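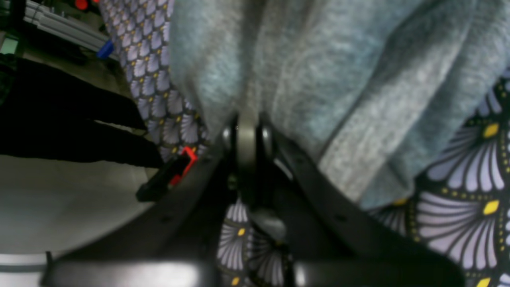

Getachew Habte asked us early on why anyone would pay for recordings of a robot handling cloth when there are so many hours of video of people doing the same thing. His view was that a learning system should be able to pick it up from watching, and that we were selling labor by the hour under a better name.

We still get that question, usually in shorter form, and most of this page is our answer to it.

About Sekico

Sekico records examples of robot work for groups that train learning systems. We don't build robots and we don't train models for sale. A customer tells us what the system should learn to do, we write a task sheet, our operators drive the arms through the task, and we deliver the recordings with notes attached. Most of our work is with soft goods: knits, printed cottons, towels, bags, covers. The company has 31 employees, and most of them operate arms for part of the day.

Why cloth

A rigid part has a position and an angle. Once those are known, the grasp can be planned. Cloth has no short description of that kind. It bunches where it is pressed, hides its own edges, and lies on top of other cloth that may be just as soft. An edge seen from a meter above the table can be hard to find from close range at the gripper, and the reverse also happens.

Video of people helps with the order of steps. It does not record what the jaws were commanded to do, how far they were open at the moment of contact, or what the camera near the fingers had in view when the operator decided to back off and try again. Those three things are what our customers ask for most often.

How a session runs

Each session covers one task sheet. The sheet names the items, the starting layout, the end condition and the time limit. The operator sets the layout by hand, starts the recording, and carries out the task by remote control. When the end condition is met or the time limit passes, the recording stops and the layout is changed.

A standard session is 50 attempts. We set that limit after finding that operators become too regular in long sessions. They settle on one approach angle and one grasp point, and the later recordings add very little that the earlier ones lack. Between sessions the operator changes to a different sheet, and normally to a different station.

Layouts are drawn from a list so that people do not fall back on the ones they like. The list includes patterned cloth under plain cloth, plain under plain, items partly folded over themselves, and items pushed up against the edge of the work area. Printed fabric with strong outlines is on the list for a specific reason. A system trained only on plain backgrounds tends to treat a printed line as an edge and close on it.

What we keep

We keep failed attempts. A recording in which the jaws close on nothing, or take two layers when the sheet asks for one, is marked with the type of failure and delivered along with the rest. Customers can filter these out. Few do. A failed grasp followed by a recovery is worth more to most of them than a clean first try, and it is harder to produce on request.

We discard recordings with dropped camera data, with timing gaps between the camera and the arm, or with a layout that does not match the sheet. Discards are logged, and the log is part of the delivery.

Each recording is reviewed by a person other than the operator. The reviewer marks the moment of first contact, the moment of lift, and the end state. If the operator and the reviewer disagree on the end state, a second reviewer decides and the disagreement stays in the notes.

Current projects

Ruvemero is our internal name for the layered-fabric collection, in which the task is to separate a top item from the one beneath it without dragging the lower item along. It stands at 1,009 reviewed sessions. The task sheets have been revised several times - mostly in how "separated" is defined - and every session carries the version of the sheet it was recorded under.

Macedo is smaller and covers turning a garment right side out. There are 30 task sheets so far. It is slow work, and the discard rate is higher than we would like. Sleeves are the main problem. We expect to release the first portion to customers in January.

Where we are

All recording is done at our site in Basel. We do not send stations out to customers, as lighting and mounting differences have caused more trouble for us than any other single factor. Visitors are welcome by arrangement. The review room can be seen at any time, and the stations between 2:00 and 4:00 in the afternoon, when operators change over.

Working with us

New customers usually start with a single session on one task sheet. We ask for a sample of the items, or a clear specification of them, and a written end condition. If the end condition can't be judged from the recording alone, we will send it back with questions.

Operators are hired without regard to a background in robotics. Training is paid and is done on the stations. The test at the end of it consists of an unfamiliar task sheet and a full session, reviewed in the same way as any other.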